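Roll-up rack over the sink or pull-out rack underneath?

sudsy_corner
Bendelthorpe Kitchen & Home Help

We finally have a double sink and I am so happy with it! The big basin is for washing, and the narrow one has a roll-up metal rack across it. We also have a pull-out wire rack under the counter, with tines for plates. My trouble is that I can't settle on a routine. Plates go on the roll-up rack, cups go down below, and by evening somebody has done the opposite and I'm hunting for a mug. 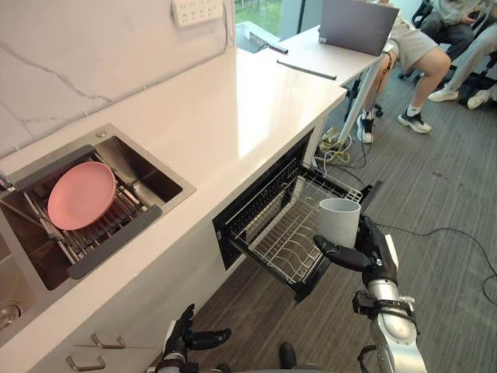 I'd love to hear how other people split things up. Also, does the roll-up rack need to come off every night? Mine is a Pedulis, it cost over 60 dollars, and I'd like it to last.

14 comments

tworinses
Love this setup! I had the same muddle when we moved in, and what fixed it was giving each rack one job. The roll-up one is for whatever I just rinsed – a plate or 2, a pan, berries in summer. I leave things there for 30 minutes or so while I wipe down the stove, then everything moves to the pull-out rack or straight to the cupboard.

Lay plates flat if you're coming right back to them. If you're leaving them all night, stand them in the tines down below, they dry so much better on edge.

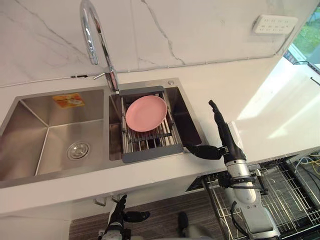 Pink plate on the roll-up rack, narrow side of the sink.

For cleaning, I roll mine up once a week and scrub between the rods with an old toothbrush and dish soap. The end strips are where the gunk collects. I don't take it off every night and it still looks great after two years!

lisar_hill_cook
cups upside down in the pull out, always. right side up they hold a little puddle. we keep ours along the back and the plates in front so you're not reaching over anything 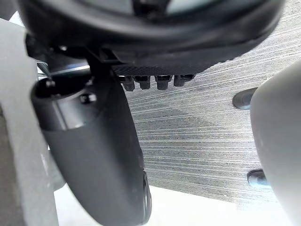 oh and pull the drawer all the way out before you load it, half open is how I chipped my favorite bowl. Chu makes a nice thick mat for under the cups too, I'm on my second one and would buy it again in a heartbeat

Was this helpful? 70 people said yes
Share (30)

Related
Getting hard water spots off a steel sink
Which side of a double sink do you wash in?
Best way to clean a wire dish rack
Keeping a white countertop white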